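Trimbridge Shared Rooms
Room check: activity room 907, Ledeo building
Checked by: Siwan Parri
Date: Sat 28 May
Copy to: Markos Pappas, Iolo Gwynne
Key: OK / Fix / Watch / N/A

Room was in use during the check. Comments are under each line where I had any.

1. Floor and walkways

1.1 Path from tables to door clear — OK
Narrowest point measured 175 cm with chairs pushed in. It gets a good bit tighter when people are sitting on both sides, so keep bags under the tables.

1.2 Flooring free of lifting edges — OK

1.3 Nothing stored behind the door — OK
The big bird tends to get put down wherever there is space. It needs a fixed spot away from the door swing. See 4.4.

2. Tables and chairs

2.1 Tables level and steady — Watch
The white table is butted up against the wooden one. Both are steady on their own, but they drift apart when someone leans on the end. Iolo to look at clips for the legs.

2.2 Table surfaces clean — Fix
There is a darker smudged patch in the middle of the wooden top. Try the Igwe wipes first and leave the spray in the cupboard.

2.3 Table edges free of splinters — OK
Ran a cloth around the rim, no snags.

2.4 Office chairs, backs and armrests tight — OK
One armrest was loose at the last check and has since been tightened. Gas lifts all hold.

3. Cables and electrical

3.1 Cables off the floor — OK

3.2 Cables on tables kept tidy — Fix
Black cable lying in loops on the wooden table, with the small black box it runs to right at the near edge. Move the box in toward the middle and put a strap around the slack. There is also a thin white cable on the white table by the laptop. That one is fine where it is as long as the laptop stays put.

3.3 Plugs and sockets undamaged — OK

3.4 Portable items tested — Watch
Next round is in July. Su-bin has the list.

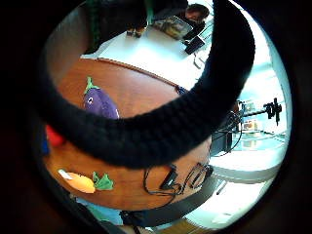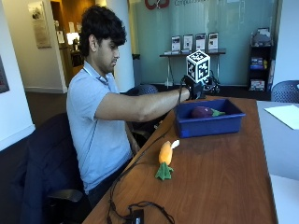
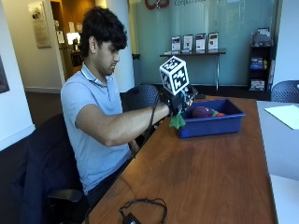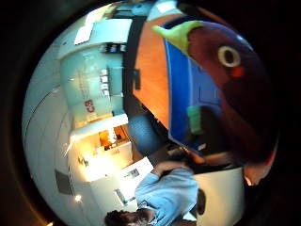
Items 3.2 and 4.1 to 4.4. Toys with the wooden table, first three pictures; large plush bird and orange door, last picture.

4. Soft toys and bins

4.1 Seams closed, no stuffing showing — OK
Pulled on all the seams by hand, including where the green cap joins the eggplant and where the felt leaves join the carrot. Those are the two spots that went on the previous set from Drollar.

4.2 Small parts secure — OK
Stitched eye on the eggplant is tight. The eyes on the bird were checked by hand as well.

4.3 Tags and loops — Watch
The carrot still has its white tag at the narrow end. Leave it on for now, as the washing instructions are on it. If the toys go out to the under-threes group it has to come off, and someone should copy the instructions onto the sheet first.

4.4 Large toys stored safely — Fix
The bird is too big for any of the bins and has been ending up on chairs. Suggest the lower shelf in the store cupboard. Periklis is going to clear it.

4.5 Bins free of cracks and sharp rims — OK
Blue tub has a flared rim with no chips. Wiped out inside and dried before it went back on the table.

4.6 Toys returned to bin at end of session — Fix
This keeps coming up. Vegetables get left on the table overnight and then they end up on the floor. Last person out puts them back in the tub, please.

4.7 Toys washed this term — N/A
Not due yet. Cold wash, inside a pillowcase, air dry.

5. Walls, door and signs

5.1 Door opens fully and closes on its own — Watch
The orange door closes, but slowly over the last few inches. The closer needs adjusting. Reported to the building under job 395.

5.2 Signs readable and not covered — OK
Red sign on the teal wall is firmly fixed. Keep the paper sheets in their column and don't let them spread over toward it.

5.3 Paper notices up to date — Fix
A couple of these are old. I took nothing down — whoever posted them should go through and remove what is finished.

5.4 Items on high shelves stable — OK

6. Lighting

6.1 All lights working — OK
The end with the white walls has a warmer light than the rest of the room. It works, it just doesn't match.

6.2 Glare on work surfaces — Watch
The white table gets very bright. Su-bin asked for a mat to go under the laptop. No objection from me.

Actions
Periklis Zervas: clear lower shelf, move bird (4.4)
Iolo Gwynne: leg clips (2.1), cable straps (3.2)
Su-bin Maeng: July test list (3.4), mat for white table (6.2)
Markos Pappas: chase job 395 (5.1)
All users: 2.2, 4.6, 5.3

I will look at the 3.2 and 4.4 lines again on my next visit. The other Fix lines can be signed off on the sheet inside the cupboard door.

S. Parri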